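The Thirty and the Two

My job at Barkora was to drop things. That isn't how it was put in the advert, but by my second month it was all I did from nine until the light went, and I'd become rather good at it.

Trefor Lewis had a theory, you see. Everyone else in our line taught their robots by showing them tidy work: arms steered by a patient person, block picked up, block put in tray, lovely. Trefor thought the machine learned more from a mess. So we had two piles of lessons. One was thirty perfect sorts, done by Gitau Bakilana, who has hands like a watchmaker and never swears. The other was twenty-five sorts done by me, in which I fumbled a block, went after it, and put things right.

"Don't act it," Trefor kept telling me. "If you act it, the thing learns acting."

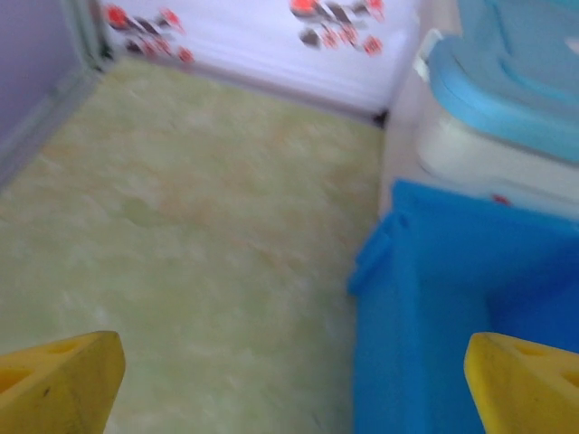 So I had to fumble in earnest, and do you know how hard that is once somebody's asked you to? I tried steering after lunch when I was sleepy. I tried it with the radio on. Gitau suggested I think about my sister's wedding, and that worked a treat — I lost a green block three times in a row and got so cross that the fourth go was the best recovery of the lot. Trefor made me write it up. I put "distracted" in the notes and left the wedding out.

We called the clean set Bevan and the messy set Mandedach, after two cats Trefor had as a boy. Mandedach was the one that fell off things.

The test was on a Wednesday. Same blocks, same blue tray, neither of us touching the controls. Bevan went first and it was beautiful to watch, all Gitau, that little pause before closing the fingers. Then a block slipped, and Bevan carried on to the tray with nothing in its grip and let go of it very carefully. It went back for the next one. Gitau looked as if he'd been slapped.

Then they loaded Mandedach, and I had to go and stand by the kettle.
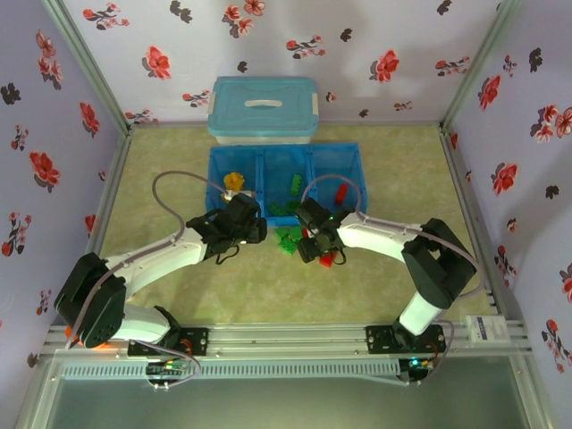

Both arms at the tray, green blocks still on the floor.

It was ugly! I'd know that wobble anywhere, I do it myself with a full mug. It went in too low, it dithered, it dropped the red one. And then it stopped, and backed off a bit, and went after it. I hadn't breathed for a while by then. It missed. It went again and got it.

"That's you," Gitau said. "That's you looking for your keys."

By the end of the afternoon Mandedach had finished up to two jobs for every one of Bevan's, depending on how hard you made it, and Trefor was already on the phone to the people at Trutetti using the word "robust" a great deal. He didn't say whose robustness. I didn't mind much.

What I minded was going home. I dropped my card at the barrier and stood there looking at it, and I caught myself backing off a bit before I bent down. The chap behind me asked if I was all right. I said I was, and picked it up on the second go.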